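PRESS RELEASE

For immediate release, January

Bin-picking method learns from its own missed grabs, Mamwood team reports

Fewer failed picks, no new hardware, and a training set small enough to collect in under a month

MAMWOOD - Researchers at the Mamwood robotics laboratory have released results for Lasamon, a method that lets an industrial robot arm work out how to pick parts from a jumbled bin by going back over its own failed attempts. Code and data out now. Paper to follow in the spring.

The work was done jointly with Femmont, the handling-equipment firm, which paid for the bench time and lent engineering staff for the build.

Bin picking is an old problem and a stubborn one. Parts lie across each other. They slide into corners. They end up flat against a wall where there is no room for the fingers to get round them. Most factories still get past this with a shaker table, a tray with slots, or a person. All three cost money, and the person usually gets a bad back out of it.

Lasamon takes a different route. When a pick goes wrong the system keeps the full record: where the gripper went in, at what angle, which part it was after, what it touched on the way. It then asks one narrow question. Would a small push first have made the pick work? If the answer looks like yes, the push is added to the plan for the next bin that looks similiar.

The pushes are short. A nudge away from the wall, a turn to open up a gap, a slide to uncover a part that is trapped under another one. No lifting, no shaking of the bin.

HOW THE TESTS WERE RUN

A total of 1,064 bins were laid out for the study, using plain rectangular bars in mixed colours. Colour was used for sorting orders only, the picking part of the method does not look at it. Bars were chosen on purpose. They have long flat sides, they like to line up with the bin walls, and two of them crossed over make an awkward little bridge that simple grasp planners tend to get wrong.

Of those bins, 731 were used for learning and the rest held back for testing. The held-back bins were laid out by staff who had not worked on the planner and who had not seen the learning set. Corner cases were encouraged. Literally corners, in a lot of them.

Each bin was run under two planners. One was the lab's earlier grasp-only planner, called Tian, which picks the best-scoring grip and goes for it. The other was Lasamon, with the same arm, same gripper and same speed limits. Each planner got 3 tries at any one bar before it had to give up and call for help.

WHAT THEY FOUND

Calls for help dropped by more than half against Tian. Most of the gain came from bars lying along a wall and from bars pinned under a neighbour. On bars lying free in the open there was next to no difference, which the team expected, as those were easy already.

The cost is time. A push adds some 2 seconds to a pick. On easy bins Lasamon is told to skip it and mostly does, though it still pushes when it doesn't need to now and then. Work on that is ongoing.

The team also reports one result that went the wrong way. In very full bins, a push would sometimes move one bar clear and trap another. The present version does not look far enough ahead to spot this. Numbers for full bins are given seperately in the data release so that others can check them.

Bins with only a few bars left gave trouble of another kind. Fewer neighbours to lean on, so a pushed bar travels further than planned. The fix was simple: slower pushes near the end of a bin. It is switched on by default in the released code.

THE BENCH

The bench is deliberately ordinary. Standard industrial arm, sheet-metal bin, bench clamp. Femmont's interest from the start was in something that could be fitted to a cell already on a shop floor, without ripping out the guarding or buying another arm. Bin walls are sloped, the gripper goes in from above.

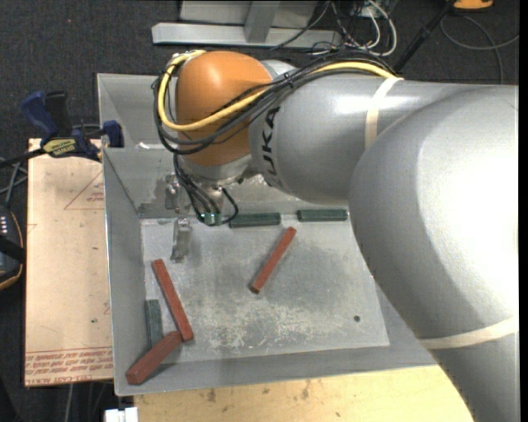
Robot gripper in the test bin with three green and three red bars. Two green bars lie along the back wall; at front left, a red bar lies over one end of the third green bar.

Layouts with a covered bar are logged in the data as "pinned". For these the released planner will normally look at the top bar first, then decide whether the lower one can be taken as it is or needs a push.

WHAT IS IN THE RELEASE

The full set of bin layouts, learning and test. Every attempt by both planners, failed ones included. Planner code and the settings used for the reported runs. A short guide to fitting the method to another arm, with notes on speed limits and on how hard a push is allowed to be. Drawings for the bin.

Not included: the gripper drawings, which belong to Femmont. Other grippers should work provided the tips can take a sideways load. Users should check this with their supplier before running any pushes at all.

The release is free for research and teaching. Companies wanting to use it on a production line should get in touch for terms.

WHAT COMES NEXT

Round parts. Bars stay where they are put, near enough, and a rolling part does not. The lab has started laying out bins with short lengths of tube and early runs are mixed. A longer look-ahead for full bins is also being worked on, and Femmont plans a trial at its own site later in the year, with a day shift and a night shift both running Lasamon against the current set-up.

Lab visits for trade and technical press can be arranged on weekday mornings, from 10am. Closed shoes please. Filming is fine by prior arrangement but allow extra time for the safety briefing.

NOTES TO EDITORS

Lasamon is the name of the method and is written with a capital L only, not all capitals.

Tian is the laboratory's earlier planner and remains available in its present form. It will get fixes but no new features.

"Call for help" means the planner used up its tries on a bar and stopped for an operator. A dropped bar that landed back in the bin counted as a failed try. A bar dropped outside the bin counted as a call for help straight away.

Femmont had sight of the results before release. It had no say over which results were published.

Media enquiries: Mamwood robotics laboratory press desk. Technical questions about the code should go through the project page, where they will be answered by the team.

ENDS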